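Stindeo playout server: pre-broadcast check
Site: Humley, rack 2
Sep 15, 2022

Main and backup channels start on the same frame: OK
Schedule import from Skelivstead: OK. 267 items, no missing clips.
Logo and subtitle layers: OK
Free space on media drive: FAIL. 900 GB needed, less left. Clear clips from before April.

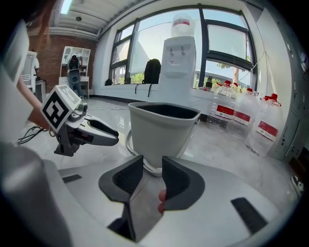

Light grey cup with a thin white handle.

Audio levels: OK, left channel slightly low on the backup.
Licence key: OK
Switch to backup on signal loss: OK after 2 tries. Check the Du plug-in settings before the next run.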